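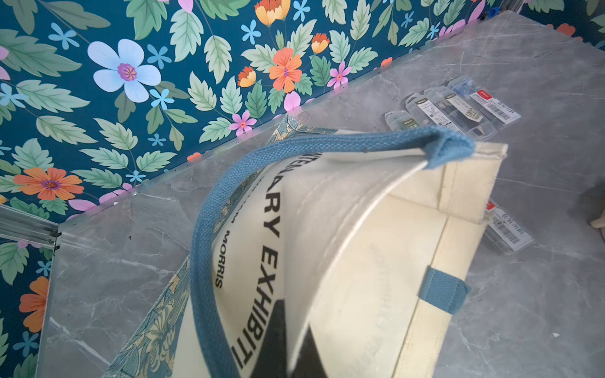 *Bolsa de lona cruda con asas azules, sobre una superficie gris con dibujo de mármol.*

**Sábado, 24 de febrero de 2018**

Sigo con el inventario de bolsas de tela. La norma de casa es que una bolsa se queda si soporta la compra semanal sin que ceda ninguna costura, y esta lleva pendiente de revisión desde octubre, cuando Cadi Lougher me la trajo de Enmont.

El cuerpo es de lona color crema. En el lateral hay una banda de tela estampada con flores y hojas en azul, verde azulado y amarillo pálido, y encima de la lona va la tipografía en negro: con los pliegues solo se lee «ARY EXHIBITI» y, en un cuerpo menor, «M MORRIS». Quien quiera el rótulo completo tendrá que esperar a que la planche.

## Asas

Es la parte que más me interesa. Son de tejido grueso, de un azul vaquero apagado, con un acanalado diagonal fino. Un asa así reparte bien la carga en el hombro y no se enrolla sobre sí misma, defecto habitual de las cintas finas de algodón. A cambio, los bordes se deshilachan. Esta ya presenta algo de desgaste en los cantos; de momento es superficial y no afecta a la resistencia.

Tratamiento previsto:

- Recortar los hilos sueltos a ras, sin tirar de ellos.
- Pasar una puntada de sobrehilado a mano por el canto, con hilo azul de poliéster.
- Reforzar el arranque de cada asa con un cuadrado cosido y cruzado en aspa.

La trabilla pequeña del costado derecho es del mismo tejido azul y va cosida a la lona. La usaré para colgar la bolsa del gancho de la despensa, siempre vacía.

## Prueba de carga

Empleo el mismo procedimiento que con las demás: 15 minutos colgada con 7 kg de arroz y legumbres, repartidos en paquetes, y revisión posterior de las costuras del fondo con luz rasante. La bolsa de Bilgin no superó la prueba y acabó convertida en trapos. La de Oltosham la pasó sin incidencias y sigue en servicio.

En vacío, la báscula de cocina da 289 g. Es un peso alto para una bolsa de mano, pero razonable con esas asas.

## Lavado

Adjoa Darko me recomendó el programa corto a 30 grados. Con tintes azules junto a lona cruda prefiero agua fría y lavado a mano, con una prueba previa de solidez: paño blanco húmedo, frotar el asa y comprobar si transfiere color. El estampado se plancha por el revés, a temperatura media y sin vapor directo sobre las letras. El secado, en horizontal y a la sombra. Colgada por las asas, el peso del agua alarga el tejido y luego no hay forma de igualarlas.

Pendiente para la próxima entrada: las dos bolsas plegables de nailon y la mochila de cuerdas, que tiene un ojal suelto. Si alguien conoce un remachador manual que no deforme la arandela, que deje la referencia en los comentarios.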